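Kits & Hardware | Bench Review

The Ibarra desktop arm, second revision

Stedham has been selling the Ibarra as a self-assembly arm for teaching labs and small test benches. The first revision shipped as a bag of printed parts and a link to a wiki. The second comes with sorted hardware, a printed manual and a revised wrist, and the Stendimcombe bench had one on loan through November. The notes below cover assembly, wiring, calibration and a simple pick-and-place routine. We did not test the optional vision package.

The kit contains the printed structure, servos, gripper, a controller board, a power and bus board, cables and fasteners. A computer is not included. Neither is a mounting surface, and the manual assumes the buyer already has something rigid to bolt to or stand the arm on. Ours went inside an aluminum extrusion bay that we use for most small machines.

Assembly took two evenings at an unhurried pace. The printed parts are clean, with little stringing and no warping that we could measure on the flat faces. Screw holes are slightly undersized and cut their own thread on first insertion. This works well once. After the second or third removal the hold in the column gets noticeably weaker, and anyone planning to strip and rebuild the arm for a class should budget for threaded inserts. The manual mentions inserts in an appendix and gives no part size.

Servo IDs must be set before the servos go in. The instruction appears on the page after the one where the first servo is installed, so read ahead. The setup tool is a command-line program that addresses a single servo at a time. It does not warn you if more than one is on the bus, and with a full chain connected it will happily give every unit the same ID. Recovering from that means unplugging each joint in turn. Stedham says a check is planned for the tool, with no date given.

Electronics are left open. There is no enclosure for the boards in this revision, and they are meant to sit beside the base, one on each side, with the servo leads coming down to them. For a bench this is acceptable and makes probing easy. For a classroom we would want a cover over the board on the power side at minimum.

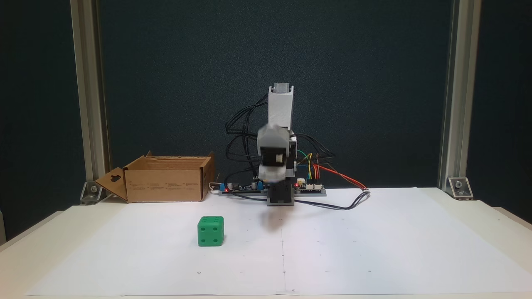

The Ibarra mid-move over the paper work surface, with the die used as the pick target and the open carton behind it.

Cable management is the weakest part of the design. The servo leads are supplied in one length, long enough for the worst case, and the surplus has to go somewhere. It ends up in loops on both sides of the arm. The printed clips in the kit hold a single lead each and let go under light tension. We first tied the slack close to the column, found that it pulled on the wrist connector near the end of travel, and then left it loose with room to swing. Loose is ugly but caused no faults. A set of leads cut to length for each joint would fix the problem, and Stedham could probably supply it at little cost.

Calibration is done by hand. You move each joint to a reference pose, confirm it in the software, then run the joint to both limits. The reference pose for the last joints is shown in the manual as a line drawing with no dimensions, and two people following it will get slightly different zeros. Dardo Pereyra, who ran most of the bench work, made a paper template with a center line and squared the base to it before each calibration. After that the results agreed between sessions.

For a pick test we used a green die, chosen for its rounded edges and its tendency to roll out of a poor grip. The routine was recorded by guiding the arm through waypoints, then replayed: approach, close, lift, travel to the carton, release. We logged 103 cycles with the die returned by hand to a marked spot each time. Misses were concentrated at the start of each session and became rare once the servos had been running for a while. We attribute this to backlash in the shoulder joint settling under load, though we did not instrument it. Moving the die off its mark by a finger's width was enough to cause a miss, as you would expect from an open-loop replay.
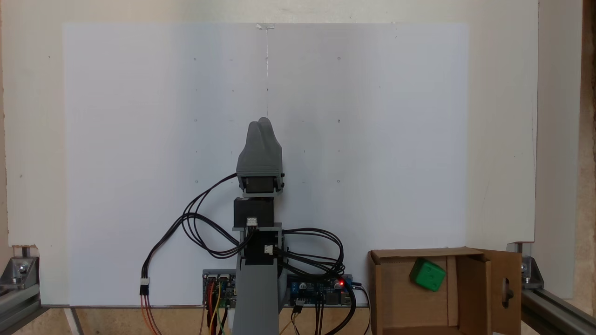 Gripper design is the main change in the second revision. The earlier version used straight jaws with a narrow pad, and small objects tended to pivot around the contact line. The new fingers have rounded, lobe-shaped tips that meet at the top when the gripper is closed, on a wider faceted body. With the arm standing straight up and the tips together it is easy to check by eye whether they are aligned, and we adopted that pose as a quick inspection between runs. The larger tip area helped with the die and with other soft or rounded items. It is less useful for flat stock. A steel rule lying on the bench could not be picked up at all, and thin cards only with the edge overhanging. Stedham sells a flat finger set separately, which we have not tried.

Payload is quoted for the arm at half reach. At that distance it lifted roughly 200 grams without complaint. Fully extended, the shoulder servo became audibly strained with much less, and the software gave no temperature warning before cutting torque. When torque is cut, the arm drops. Keep hands and anything breakable out from under it, and add a software limit on reach if students will be using it.

The control library is adequate. It reads joint positions, writes targets and records trajectories to a plain text file, which we found easy to edit. Speed ramping is available but off by default. Turn it on. Without it, the column rocks at the end of every fast move, and that shows up directly as placement error.

Compared with the Woltitham arm covered in an earlier issue, the Ibarra is lighter, cheaper to repair and less stiff. The Woltitham has a cast base and enclosed wiring and holds its calibration longer. It also cannot be repaired with a printer. For a lab that expects breakage, the Ibarra is the more practical purchase, provided somebody is willing to deal with the leads and the ID procedure.

Print files for all structural parts are supplied with the kit. Spare servos are sold singly. The loan unit goes back to Stedham with the original leads, and Pereyra's calibration template is available from the bench on request.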